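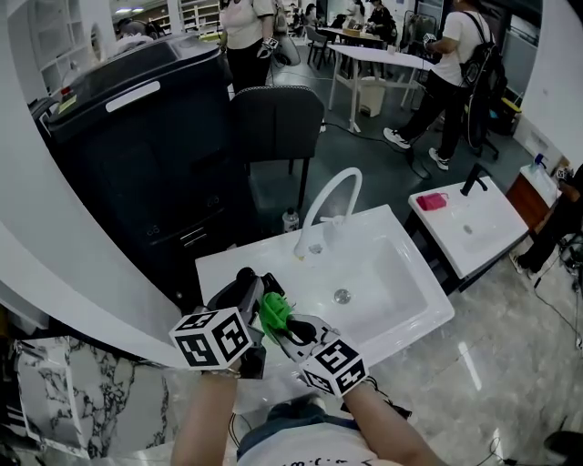

Olvera

El cubo de marcadores pierde la posición cuando trabajo con tela sobre el lavabo

Buenas tardes a todos. Escribo desde el taller compartido de Grorkotgate. Pido disculpas por mi español, que no es mi primera lengua, y procuro explicarme con orden.

Construimos una pinza de mano de dos dedos, negra, con dos cubos blancos que llevan marcadores impresos. Los cubos sirven para calcular dónde está la pinza en cada momento. Las piezas son de impresión 3D, los marcadores están impresos en papel y pegados cara por cara. La tarea que hacemos es sencilla de decir: coger un paño verde arrugado, levantarlo encima del lavabo blanco y llevarlo a otro sitio. Con objetos duros (tazas, tapas, una esponja) la trayectoria sale limpia. Con el paño tengo dos problemas.

El primero es de posición. En una grabación de 39 segundos la posición calculada salta 6 veces, y casi todos los saltos coinciden con el momento en que tengo los dos antebrazos delante, sobre el lavabo. En esos momentos el programa me da la pinza unos instantes girada hacia un lado y después vuelve a su lugar.

El segundo es mecánico. Los dedos cierran bien, pero la tela se escurre poco a poco cuando giro la muñeca. He puesto cinta de espuma en las puntas y mejoró, aunque después de una tarde la cinta se despega por los cantos.

Lo que ya he probado: volver a imprimir los marcadores en papel más grueso, calibrar otra vez la cámara, bajar la exposición. Con la exposición baja hay menos saltos, pero la imagen queda oscura y no me gusta. ¿Es mejor mover los cubos, cambiar su tamaño o filtrar los datos después? Agradezco cualquier consejo de alguien que haya montado algo parecido en casa.

Trosero

Hola. Yo tuve lo mismo con una pinza hecha en el garaje, y mi caso era una mezcla de dos cosas, por tanto conviene que las separes antes de cambiar piezas.

Primero mira cuántas caras de cada cubo se ven en los instantes malos. Si solamente se ve una cara, y además casi de frente, el cálculo tiene dos soluciones posibles y el programa puede saltar de una a la otra. Eso explica muy bien lo de «girada hacia un lado y después vuelve». No se arregla con papel más grueso. Se arregla haciendo que siempre haya dos caras visibles, es decir, girando el soporte del cubo. Yo lo giré 15 grados y los saltos grandes desaparecieron. Te quedan dos cubos, así que puedes exigir además que los dos estén de acuerdo, y cuando no lo están descartar el que tenga más error.

Después, el brillo. Un lavabo blanco esmaltado y un suelo brillante reflejan las lámparas del techo, y el borde blanco del cubo se confunde con el fondo. Deja un margen blanco ancho en cada marcador, pero pinta de gris mate el resto del cubo. Parece una tontería y a mí me ayudó más que la exposición.

Para los dedos: quita la espuma. Silicona fina, pegada con adhesivo de contacto, y en las puntas unas ranuras transversales de poca profundidad. La tela entra un poco en las ranuras y ya no gira. La silicona hay que limpiarla con alcohol antes de pegar — si no, en dos días estás como al principio.

Metbridge

Filtra los datos y ya está. Un filtro de mediana y nadie nota nada.
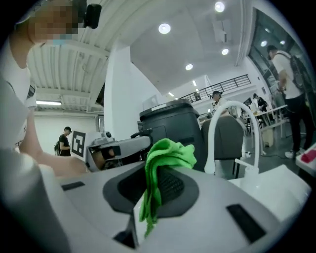

Última modificación: octubre, 15:14

Olvera

Añado lo que he hecho desde entonces, por si otra persona llega a esta página con la misma duda.

He revisado los saltos uno por uno y Trosero tenía razón: en 5 de ellos se veía una sola cara del cubo. El que queda era un reflejo. He girado los dos soportes y vuelto a medir la distancia entre los cubos con el calibre, puesto que el programa la necesita. También he probado el filtro de mediana. Suaviza la curva, pero cuando el salto dura mucho el filtro se lo cree, y la trayectoria se va igualmente. Lo dejo para el final y con una ventana corta.

Ahora miro también la tarea desde la cámara de la propia pinza. El paño verde está colgado sobre el borde del panel hundido, el que tiene la rejilla negra, y cae retorcido casi hasta el final de la rejilla. Para la cámara el color es muy cómodo, el verde se separa bien del plástico gris. Lo difícil es decidir por dónde cogerlo: los pliegues de arriba son más gruesos y la cola es estrecha. Por ahora cojo siempre por los pliegues.

De la silicona todavía no puedo dar una opinión firme. Tengo pegadas las puntas de un dedo solamente, con ranuras, y me falta el otro. Una duda para Trosero: ¿las ranuras las hiciste ya en el molde o cortadas después con cuchilla? Con cuchilla me salen torcidas.

Trosero

En el molde. Imprimí el molde con las ranuras en negativo y vertí la silicona, 14 horas de espera sin tocarlo. Con cuchilla a mí también me salían torcidas, y además la silicona empieza a rasgarse por el corte.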